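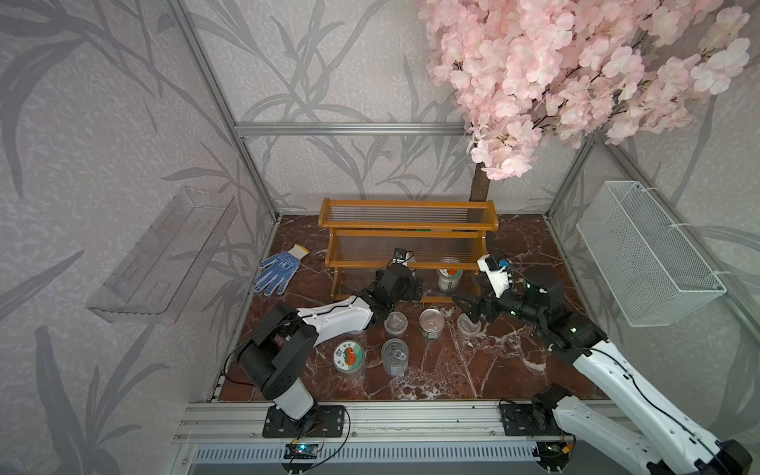 The Londura Shelf Exercise is a student project in two-arm robot manipulation, carried out each year as the main coursework of the automation class at the Rikari school workshop. Students operate and later program a pair of small robot arms that move packaged goods between an open counter and a tiered wooden shelf. The exercise runs from September to the end of the spring term and ends in a scored public round known as the Londura Round.

The project takes its name from the street on which the first workshop stood. It is sometimes called "the shop" by students, after the theme of the enclosure. Teams have four members.

Contents
1 History
2 Enclosure and equipment
3 Objects
4 Course structure
5 Rules and scoring
6 Known difficulties
7 Data and software
8 Reception
9 See also

History

The exercise was set up by Fabian Lüthi, a teacher of machine technology, as a replacement for an older unit in which a single arm sorted colored blocks. Lüthi considered the block unit too easy to solve with fixed positions. In a note circulated to the department he asked for a task "in which the thing to be picked up is never quite where it was last time, and is partly behind something else."

The first version used one arm and a cardboard shelf. The second arm was added two years later, after Seon-mi Ok joined the workshop and rewrote the control software so that both arms could be driven from a single station. Ok also introduced the written run log, which is still required.

The cardboard shelf was dropped when it began to sag. Bok-nam Seo, then a second-year student, suggested that the enclosure be dressed as a small store corner, with wallpaper and a proper shelf, on the grounds that plain walls made the task easier than any real room would. The suggestion was adopted, and patterned backgrounds have been used in every season since.

Enclosure and equipment

The work cell is a box built on a frame of aluminum extrusion. The walls are papered with a gray leaf print. The floor is a dark reddish-brown marble pattern with white veins. Lüthi's specification asks for a floor with strong local contrast, so that simple thresholding fails to separate small objects from the background.

Two arms are mounted on a rail along the front edge of the cell, each on its own black mounting plate. Each arm ends in a two-finger gripper and carries a small camera near the wrist. A further camera is fixed to give a view of the whole cell. The workshop refers to these as left, right and main, and log entries must name the view on which a decision was based.

Fittings inside the cell change between seasons. The current layout uses:

a wooden shelf with curved end panels, placed toward the back
a transparent tray on the left wall
a white wire-mesh basket on the right wall
an artificial cherry blossom tree behind the shelf

The tree has no part in the scoring. Its branches do limit the safe height of the right arm when it works near the back of the shelf, and the keep-out volume around it must be entered by each team at the start of term. The basket is tied to an upright with cable ties and may be moved by the judges between rounds.

The arms are driven in two ways. In the first half of the course they are teleoperated: one student moves a pair of hand-held leader arms and the cell arms follow. In the second half the same motions are produced by a program written or trained by the team. The leader arms were built in the workshop to a design by Robel Mamo, who maintained the equipment for several seasons and wrote the calibration procedure. Mamo's procedure takes 19 minutes when followed in full. Teams that skip the second half of it are usually found out by the main camera, which will show a constant offset to one side.
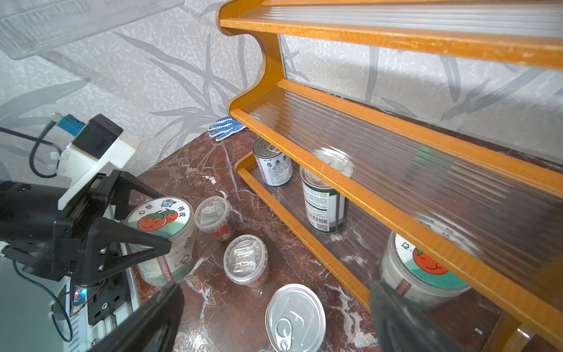 Objects

The object set consists of ordinary packaged goods and empty containers: metal cans with pull tabs, clear plastic jars and cups with and without lids, a boxed or wrapped item or two, and a knit work glove. Items are bought locally and replaced when dented. Labels are left on. The class has never standardized the set, and a can that appears in one term may not be available in the next.

For the purposes of the rules, objects are divided into rigid, light and soft. Cans are rigid. Cups are light, and are treated as the hardest group for beginners, who tend to close the gripper at the same force they use for cans. The glove is the only soft object in regular use. It may be placed anywhere in the cell, including against the back wall, and a team may choose to leave it alone and lose the points.

Clear containers were added at Ok's request. Depth estimates on clear plastic are poor, and a cup standing in front of a busy floor may return no usable edge at all. Teams are expected to find their own remedy. Accepted remedies have included looking for the rim only, approaching from directly overhead, and using the second arm's camera as a side view. Marking the cups with tape is not allowed.

Course structure

The course is divided into three blocks.

The first block covers setup and manual operation. Each student completes 200 teleoperated picks, which are logged one by one. A pick counts whether or not it succeeds, provided that the outcome is written down. Students work in pairs in this block, one at the leader arms and one keeping the log. Roles change after every tenth pick.

The second block covers two-arm work. The standard drill is a handover: the left arm lifts an item from the counter, passes it to the right arm over the middle of the cell, and the right arm sets it on the shelf. A second drill requires one arm to steady a container while the other lowers something into it. Both drills are graded on repeatability. Speed is recorded but carries no weight until the third block.

The third block is programming. Teams may use recorded demonstrations, hand-written motion sequences or a mixture of the two. The Flelance library, which was written by former students and is kept on the workshop server, provides basic motion commands, joint limits and a stop function. Its use is optional except for the stop function.

Written work makes up one third of the final grade. It consists of the run log, a fault report and a short description of one method that the team tried and gave up.

Rules and scoring

A scored run begins with the objects laid out by a judge. The layout is loose, and no two teams receive the same one. The team has one look at the cell, after which members must stay behind the line and work only from the camera views.

Points are given as follows:

Rigid object placed upright on the shelf: 2
Light object placed upright on the shelf: 4
Soft object placed in either wall container: 4
Object placed on the correct tier, where a tier has been named: 1 extra
Object knocked over and left lying: minus 1
Contact between the two arms: run stopped, score stands

An object that falls but is set upright again by an arm carries no penalty. This rule was introduced after a season in which teams avoided the cups altogether. Points lost for lying objects are counted once, at the end of the run.

The shelf itself may be touched. If it is shifted by more than the width of a finger, measured against marks under the end panels, the run is repeated once and the lower score is kept.

The highest season total on record is 2979, summed over all runs by all teams. The workshop publishes only this combined figure. Individual team scores are posted inside the building and taken down at the end of term.

Known difficulties

Several faults recur often enough to be listed in the course handbook.

Fingers hiding the target. At close range the gripper fingers take up the lower part of the wrist view. Students who steer by that view alone may lose sight of the item being held and of whatever is directly beyond it. The handbook advises stopping short and checking the main view before the last part of the approach.

Tipped cups. A light cup pushed from the side will usually roll. Recovery with one arm is possible but slow. The recommended method is to block the cup with one gripper and lift by the rim with the other.

Crowding. Two containers standing rim to rim leave no room for a finger between them. Beginners try to force the gap. The handbook method is to take the outer container first, or to drag the pair apart with closed fingers.
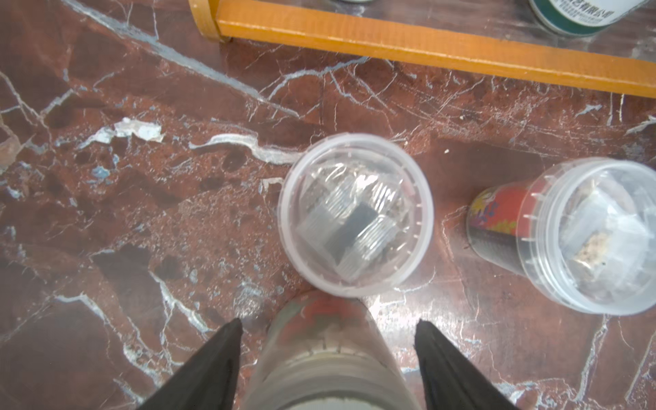

Wrist camera view with a cup held close between the gripper fingers; a second cup lies on its side at right.

Shelf lips. Wooden bars and raised edges on the shelf catch the base of a can that is brought in too low. The error is small, and on the main camera it can be hidden by the arm. Teams generally solve it by adding a fixed lift before the final move – a correction that then has to be removed for the top tier.

Cable drag. The camera cable runs in a loop along the arm. If the loop is too short it pulls at full reach and shifts the wrist. Mamo's procedure includes a full-reach check for this fault.

Data and software

All runs in the third block are recorded from every camera together with joint positions. Recordings are stored by season and may be used by later teams for training, with the exception of those from the current layout's scored runs. Seo, who returned to the workshop as an assistant, wrote the indexing tool, named Shin, which allows recordings to be searched by object, arm and outcome.

Failed runs are kept. A review by Ok found that teams who trained only on clean demonstrations did well on upright objects and had no response to a fallen one. Since then each team has been required to include recoveries in its recordings – the number is left to the team.

Reception

The exercise has been taken up in shortened form by two neighboring schools, both using a single arm. Lüthi has been critical of the single-arm version, on the view that most of what the class learns comes from keeping one arm out of the way of the other.

Former students have described the logging as the least liked part of the course. A proposal to drop the written log in favor of automatic records was rejected, and the log was cut from two pages per session to one.

See also

Flelance (motion library)
Shin (recording index)
Leader arm
Teleoperation
Bimanual manipulation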